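Clisten Robotics Club: Questions We Get

Last updated April 7, 2023

Most of these come from students thinking of joining, a few from parents, and a couple from people who saw our demo night and wanted to know if it was rigged. If you want the cheerful version there's a flyer for that on the board at Gajdoš Hall.

What does the club do all day?

This year, pouring. We have two arms over a table and we're trying to get them to pick up a bottle of water, deal with the cap, and pour into a cup. It's our entry for the Vetier Challenge, household category. We meet in the basement lab at Gajdoš Hall on the Reditz campus, and a normal session is two hours of setting the bottle back where it started.

That sounds easy. Is it?

Picking up a bottle once is easy. I'd be suspicious of any club that shows you a robot picking something up once. Ask how many times they tried, and ask if the bottle was in the same spot every time. We logged 600 grasp attempts between January and the start of this month, and the first 300 are close to worthless for comparing anything, as we kept changing the starting position and didn't write down where it was. We only noticed when two people tried to plot the same data and got different charts.

Why a plastic water bottle?

The rules for our category call for a drink container you could buy at a store. Plastic bottles are also annoying in useful ways. They're clear, so cameras have trouble with them, and they give when you squeeze. Squeeze too hard and you've changed the shape of the thing you're trying to pour from. Squeeze too little and it rolls in your grip as soon as the weight shifts. I'm not convinced anybody in our category has solved this. I'm sure we haven't.

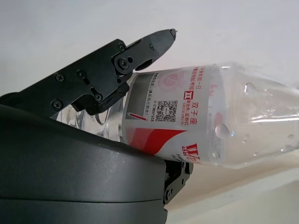

Wrist camera view with a bottle in the gripper. Note the drops on the plastic.

Does water on the bottle matter?

We argue over this one. Half the club blames every slip on a wet bottle. It's a handy excuse and I don't trust it. We've never run a proper wet against dry comparison with the same grip setting and the same amount of water inside. Until someone does, "it was wet" goes in the notes column and stays out of the results column. If you join and want a first project, take this one. Bring a towel.

Does the label help the robot see the bottle?

It seems to. Print and a QR code give the camera something to hold on to, and bare clear plastic doesn't give it much. My worry is that we've built a label finder and are calling it a bottle finder. We've been told to try it with the label peeled off, and we keep putting that off. You can probably guess why. It's on the list for after the regional round, which I think is the wrong order.

Is the robot doing this by itself?

Depends on which session you walk into, and we should be clearer about this in public. Some runs are driven by a person from start to finish. Some run from a trained model with a person on the stop button. At demo night we did both and didn't announce which was which, and people clapped the same for each. I think that was a mistake. From now on there's going to be a card on the table that says DRIVEN or MODEL, and if you visit and there's no card, ask for it.

What's your success rate?

For what? A grasp that lasts until the end of the run is one number. A pour with water ending up in the cup is a different and much smaller one. Last year's poster gave a single percentage with no definition next to it, and we've taken it down from this site. We'll post separate numbers for grasp, lift and pour once we have a batch where nothing was changed halfway through.

Why are there different hands on the two arms?

The right arm carries a gripper and the left one a hand with several fingers. The plan says the gripper holds the bottle and the hand takes care of the cap. The hand is the part visitors ask about and the part they take photos of. I'd point out that so far the gripper has done nearly all of the work. Fingers look great on a poster. Whether ours can turn a screw cap reliably is an open question, and a couple of us would've been happy with two grippers.
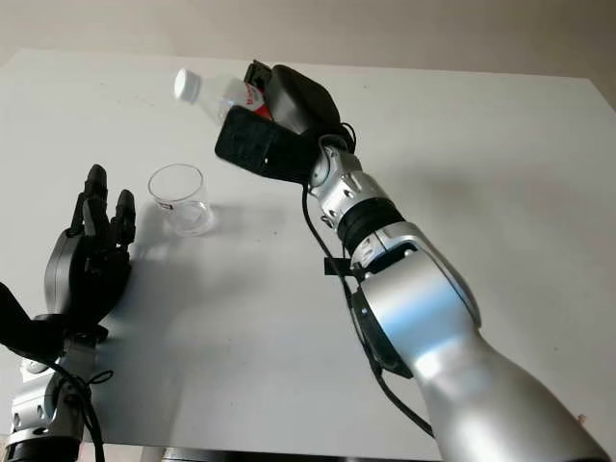
The table from above: bottle in the right gripper, cup standing below it, left hand up.

Why a glass cup? Wouldn't plastic be safer?

Yes. The argument for glass is that a clear cup is a harder test for the cameras and closer to a real kitchen. The argument against is broken glass next to expensive arms. We went with clear and small. New members don't run pours with it until they've done a session with a paper cup, and whoever is on the stop button doesn't look at their phone.

The table looks very empty. Is that realistic?

No, and thanks for noticing. A clean white tabletop with a bottle and a cup on it is about as kind a setup as you can give a robot. No mail, no crumbs, no toaster. The Challenge allows it in the first round. In the second round the judges add clutter, and every team's numbers are going to drop, ours included. When you see a nice video from any group, look at what's on the table besides the object. Then look at what's behind it.

How much does it cost to be in the club?

Nothing for members. Our budget for the year is $4000, which covers the entry fee, travel, replacement cables and gripper pads. The arms belong to the department and we book time on them like everyone else. If a sponsor tells you they'd like to "partner" with the club, please forward the email and don't agree to wear anything.

Do I need to know how to code?

It helps, but we turn away good people by sounding like it's required. We need people who can take careful notes. We need people who will say "that run doesn't count" when everyone else wants it to count. If you can write Python, fine, there's plenty of it and some of it is bad. If you can't, you'll learn a bit by reading the logs.

Do I get course credit?

You can apply for independent study credit at Reditz through the department office. You'll need a written plan and a faculty signature. "Helped with robot" has been rejected as a plan twice. Pick a question small enough to answer in a semester (see water on the bottle, above).

Will this get me a job?

I have no idea, and I'd be careful with any club page that says it will. You'll be able to say you ran experiments on real hardware and kept records. Some interviewers care about that and some want to see a video.

Are you going to win the Vetier Challenge?

I doubt it. Our grasps are decent, our pours are slow, and the cap is still mostly a plan. I would like us to turn in numbers that somebody else could check. The scoring doesn't give points for that, which I've complained about in the feedback form and will again.

Can I come and watch?

Yes, any session, as long as you stay behind the tape while the arms are powered. Closed shoes, hair tied back, nothing dangling. Don't reach in for the bottle, even if it looks like it's going to drop. Let it drop. Bottles are cheap, and a dropped bottle is a data point we'd like to have.

Something on this page is wrong. Who do I tell?

Use the contact form and put "FAQ" in the subject. If you have a log that proves it, attach the log. Corrections get posted here with the old answer left in place so people can see what changed.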